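Notas para la charla: cómo programar un ciclo de comedias navideñas en una sala pequeña
Brodie Harawira, cine Vestport

Saludo y presentación. Decir que la sala tiene 369 butacas y que el ciclo ocupa diciembre. No alargarse con la historia del edificio.

Punto 1. La selección
Cuatro películas, una por semana. El primer año pusimos solo estrenos recientes y la gente mayor no vino. Ahora mezclamos: dos comedias de reparto conocido, una romántica y una antigua en versión original.
Mencionar el caso de Nikolaidis, el distribuidor, que nos cambió una copia a última hora. Pasar rápido.

Punto 2. El reparto como reclamo
En el cartel manda la cara del actor. El director casi no se lee. Probamos un cartel con el título grande y sin fotos, y en taquilla preguntaban quién salía.
Ojo con las fotos promocionales: pedirlas a la distribuidora con la autorización por escrito. Las de los bancos de imágenes van con licencia aparte.

(Pausa. Beber agua.)

Punto 3. Números
915 entradas en todo el ciclo. La sesión de las seis de la tarde funcionó mejor que la de las nueve. El abono lo vendimos con la librería Eltarau, que se quedaba una parte.
Si preguntan por el precio del abono, remitir a la hoja que está en la entrada.

Punto 4. Sonido y doblaje
Explicar la diferencia entre sala doblada y sala subtitulada. Para el coloquio a distancia con los invitados usamos auriculares con micrófono; probar el volumen antes de abrir puertas.
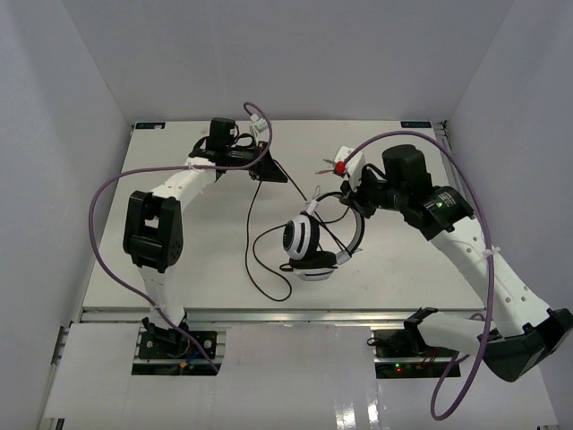 Auriculares con micrófono, en blanco y negro.

Leer el correo de Idard sobre los subtítulos, solo el segundo párrafo.

Cierre: fechas de entrega de propuestas y turno de preguntas. Dejar libre el micro de la segunda fila.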